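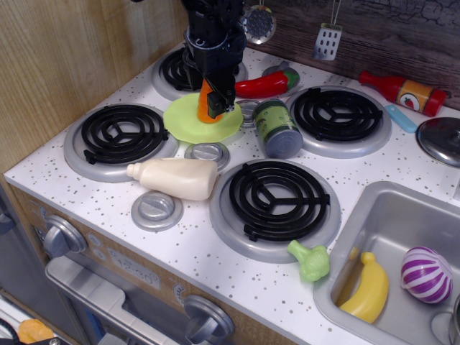

Lundgren asked on the list whether the put-on-plate episodes should be cut at release or kept until the arm is back at rest. The earlier message:

> We are training on the February export and see the policy hover over the plate after placing. Our loader keeps every step to the end of the file. Is the return motion meant to be part of the demonstration? Also, are the failed grasps in the same folder?
> -- Lundgren

Keep the return motion. The policy needs to see the fingers open and the arm move off, or it has no reason to leave. What you should drop is the idle tail, where the commanded action is zero for more than 4 steps in a row. The operators end a recording by hand and some are slow to do it.

The toy kitchen set now stands at 2443 episodes, of which 649 have the carrot as the target object. Failed grasps are in the same folder with success set to 0 in the metadata. The Sturnarton loader ignores that field unless you pass the filter, so check your config first.

Other points for anyone collecting on this task:

Move the loose items between episodes, not only the target. A batch from Ladetti had the same layout throughout and the policy learned the layout.

Vary the start pose of the arm. Resetting to one home position is faster but the data is worse for it.

Write the instruction text after the episode, from what was done. "Put carrot on plate" is enough. Do not name burners by number -- two sites count them in different orders.

If a grasp slips and the operator recovers, keep it and mark it as a success. We have too few of these.

The Navgate mirror is still on the old index. Use the main server until it syncs.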